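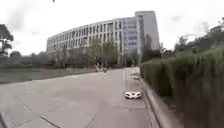
Site visit: outdoor robot rules at Clekness

Clekness opens its grounds to visitors one Wednesday in February, and I went to find out how a working campus writes rules for machines that share its roads. The session started at 9:30 in the gatehouse with a talk on the site code, followed by a walk and an hour of questions.

The code is short. It was drafted by Comaline, a safety consultancy, and runs to 5 pages. It covers any unattended or remotely supervised vehicle on the internal roads, whatever its size. Two companies currently work under it. Bastura tests delivery carts, and Mạch collects driving data for its navigation software.

The main road is broad and paved, with a raised curb and a tall hedge along one side and a large multi-story building at the far end. Most of the questions on the walk were about the hedge. The code treats a tall hedge next to a road as a blind edge, the same as a wall. A machine has to slow down there and leave a gap on that side wide enough for a person to step out. It may not park or wait against the curb.

Pedestrians and cyclists have priority everywhere on the site. A machine must start slowing when it detects a person on the road, even one far ahead, and it may pass only on the side with more room. If the person's direction is unclear, it stops.

Small objects on the pavement get their own section. Anything the software can't classify is handled as an obstacle, and the machine may not straddle it or push it. The operator logs the spot and someone from the company goes out to look. Bastura's staff said this rule causes most of their delays and that they would like a lower limit on object size. Comaline has not agreed to one.

Each software version has to complete 100 supervised runs before it can operate with a remote operator only. Logs are kept for 60 days. The site has recorded 2630 runs under the present code.

I asked about fog and glare. The code says only that the operator must judge visibility before each run, and two other visitors thought this was too loose. Comaline is working on a test using marker boards at set distances.

The code is available in print at the gatehouse. Visitors need closed shoes, and parking is on the north side.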